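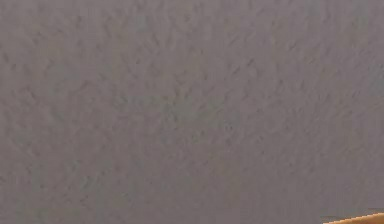
Home | Checklists | Plumbing | Contact
Last updated: 2nd March

Ruseck Building, washroom inspection

1. Hot tap, 120 °F max. Pass.
2. Trap and waste joints, Jinell fittings. Weep at nut, unit 3. Retighten, recheck in August.
3. Basin fixing to wall. Pass. Sealant thin at left side. 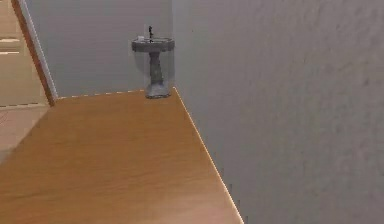

4. Shutoff valve, Vass. Stiff. Replace.
5. Clear floor space, 32 in. door. Pass.
6. Extractor fan. Noisy, grille clogged. Clean and retest.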